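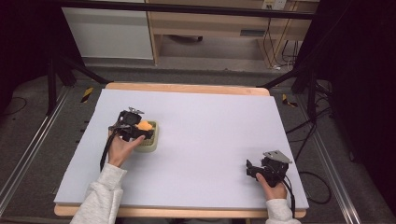

Inventory Basics, Handout 4: The Reorder Point
Instructor: Konrad Bühler

Last week we spoke about how much to order. Today the question is when. Please bring your notes from the March session, we will need the sales table again.

The reorder point is the stock level at which you place a new order. The simple formula:

reorder point = daily demand × lead time + safety stock

Lead time is counted from the day the order is sent until the goods are on the shelf, so checking and unpacking belong to it also. Many students forget this part.

Worked case: Tapia, a shop for kitchen goods, sells 29 baskets per day. The supplier, Zamby, needs 9 days. Demand in the lead time is 29 × 9 = 261. If the owner keeps 39 as safety stock, she must order when 300 are left.

The order size does not change this point. Tapia can buy 3000 pieces at once and the reorder point is still 300 – only the orders come less often.

For next time: repeat the calculation with a lead time of 12 days. Then read the Floteo case, pages 3 to 5, and write down which costs are missing in it.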